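Udonus Song List

A list of East African pop and dancehall songs, put together by people who can't stop arguing about them. It started as a shared sheet between Ekow Korletey and Orla Mac Suibhne, and it has grown into something we're really proud of!

Last update: May 18, 2018

What's in it

781 songs, one per row, in a plain CSV file called udonus_songs.csv. The columns are:

title -- as printed on the release
artist -- lead artist only
featured -- guest artists, separated by semicolons
language -- Luganda, Swahili, English or mixed
producer -- blank if we couldn't find out
beef -- yes if the lyrics answer another singer's song (our favorite column, and the one that gets us the most mail)

There are 60 rows with no producer. If you know one, please tell us!

How songs get in

Anyone can send a song. Gearóid Ó Dubhghaill listens first, then Enda Hayes checks the spelling of names against the release. Remixes count as new songs only when there is a new verse. Live versions stay out for now, though Enda is wavering.

Known problems

Artists who changed stage names show up twice in places. Mixed-language songs are tagged by ear, and two of us often hear them differently -- see the notes file for the fights over the Jaiswal sessions.

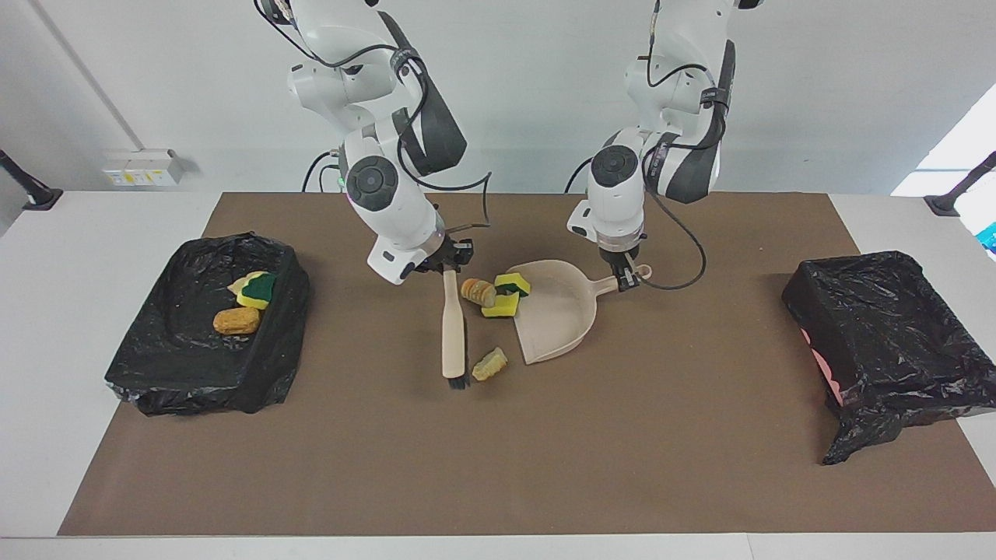 Coming in June

A second file with dance crews and video directors, started by Rostislav Charvát. He has 50 rows already and they're great.

Use

Free for radio, blogs, class work and parties. Please credit the Udonus Song List.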